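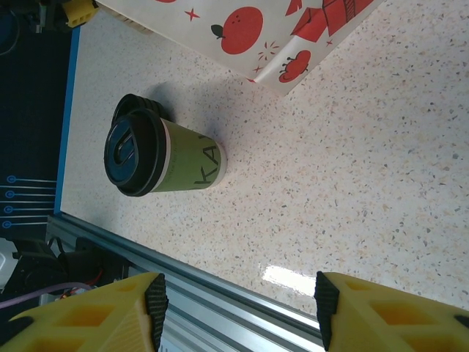
Paper coffee cup with a black lid

Patient Bus Lovov – Drullodach: Frequently Asked Questions
Last updated: 12 Jan 2020

What is the Patient Bus?
It is a free transport service for persons who live in the municipality of Lovov and have an appointment at the Drullodach regional hospital. It is paid by the regional health office and driven by the company Evgate. In its first year 1,928 patients have registered and the bus made 3,152 journeys, counted one way.

Who can use it?
Every resident of Lovov and of the villages in the Medina valley who has a written appointment for the outpatient clinics, dialysis, physiotherapy, X-ray or the blood laboratory. You do not need to have a low income and you do not need a letter from your family doctor. Visitors of patients in the wards cannot be transported for the moment. We receive this question very often and we have passed it to the health office.

Do I have to register?
Yes, one time only. The form is available at the Lovov health centre, ground floor, window 2. Please bring your health card and a paper that shows your address. The registration does not expire, but if you move to another address you must tell us.

How do I book a seat?
Call the booking desk until noon of the working day before your appointment. Mrs Soledad Núñez or her colleague will ask for your registration number, the hour of the appointment and the name of the clinic. For dialysis patients one booking is enough for the whole month.

Can I book by e-mail?
You can send an e-mail, but the seat is reserved only when you have received an answer. If there is no answer until two in the afternoon, please call.

Where does the bus stop?
In Lovov at the health centre and at the old railway station. In the Medina valley it stops at the church of each village, except Upper Medina, where the road is too narrow and the stop is at the bridge. In Drullodach it stops in front of Entrance B. It does not stop at the shopping street, even if passengers ask the driver kindly.

May somebody accompany me?
One person may travel with you free of charge if you are under 18 years, over 75, or if the doctor has written on the form that you need help. Other companions can travel when there are free seats, and this is known only in the morning.

Is there place for a wheelchair?
The larger bus has a ramp and two places for wheelchairs. The smaller one has none. Please say it already when you book, so the correct vehicle is sent. Folding walkers can go in both.

What happens if my appointment finishes late?
The last bus leaves Entrance B at 17.40. If you see that you will not be ready, ask the nurse at the reception of your clinic to call us. Last year 93 patients needed a taxi home for this reason and the cost was covered. If you take a taxi without calling first, we cannot pay it back.

I must cancel. Is there a fee?
There is no fee. But we had 775 empty seats last year that were booked and not used, while other persons were on the waiting list. After three absences without a call we will ask you to confirm each booking again in the morning.

Will the timetable change?
From April there will be one more departure from Lovov, at 6.15, for patients who must give blood before breakfast. The other hours remain the same.

Where can I make a complaint or suggestion?
Please write to the coordinator of the service, Lorena Yáñez, at the Lovov health centre, or leave a letter in the grey box beside window 2. Write the date and the hour of the journey. You will receive an answer within 15 working days.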